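FOR IMMEDIATE RELEASE
10/5/25

Tremero Adds Trick-or-Treat Night to Falberg Fall Market, Vendor Spots Still Open

FALBERG -- Tremero, which has run the Falberg Fall Market for 6 seasons, is adding a trick-or-treat night this year. Free to get in. Free candy for kids 12 and under while it lasts. Costumes welcome, not required.

Last year's market brought in 1388 visitors over one weekend, a record for us. Parking was tight. This year the Nepia lot across the street will be open to market guests after 4 p.m., no charge, enter from the north side only please.

"People have been asking for a kids night since July," said Carleen Baxter, market manager at Tremero. "We had the lights, we had the vendors, so we said ok lets do it."

Candy comes from Cludulano, the Falberg sweet shop, who will also have a booth selling caramels, fudge and cider by the cup. Nut-free table at the front entrance, ask for it.

Vendor spaces: 104 total, most are gone. Food vendors need a current county permit, no exceptions, bring the paper copy. Craft and produce vendors just need the sign-up form and payment. Tables are not provided. Power is avalable on the east row only.

"If you were here last year and want your same spot, call me this week," Baxter said. "After that I have to give it away."

Rain plan: everything moves indoors to the Tremero hall, same hours. Dogs on leash outdoors, no dogs in the hall.

Media contact: Carleen Baxter, Tremero front office. Interviews by phone, mornings are best. Vendor map and full schedule on request. 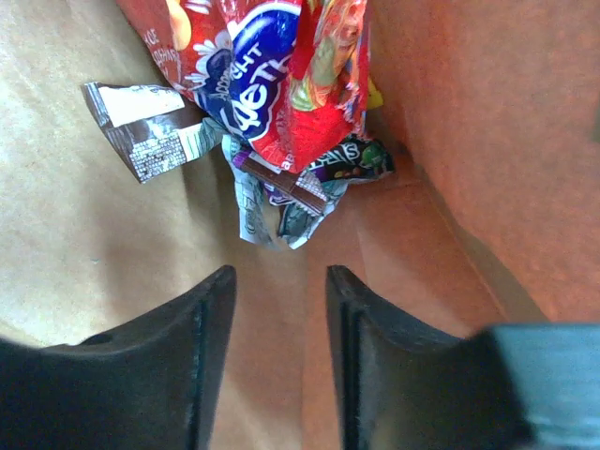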